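Avalanche beacon check before the February hut trip

3/24/25

Trinidad Gatchalian asked me to write up the beacon check we ran before walking to the Jääskeläinen hut. There were five of us. The check took longer than the packing, mostly on account of old batteries.

Batteries
Every unit got a fresh alkaline set. Two beacons started below 60 percent and would have passed the self-test anyway. Mine was one of them. 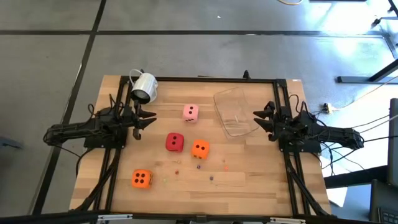
Range
Snædís Hedegaard walked out with her beacon sending while the rest of us stood in search mode. We wrote down the distance at first signal for each unit. The oldest one picked her up last, so it went home and we borrowed a replacement.

On the trail, the leader stood at the Kustis gate and each person walked past sending, one at a time. We did the same again in the morning at the hut door.
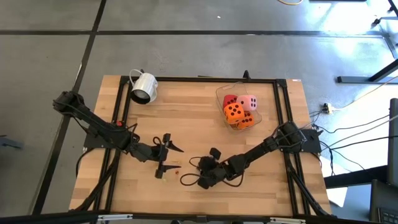

Should a phone be kept next to the beacon?
Keep them apart, and switch the phone off if you can. Electronics close to a searching beacon can shorten its range.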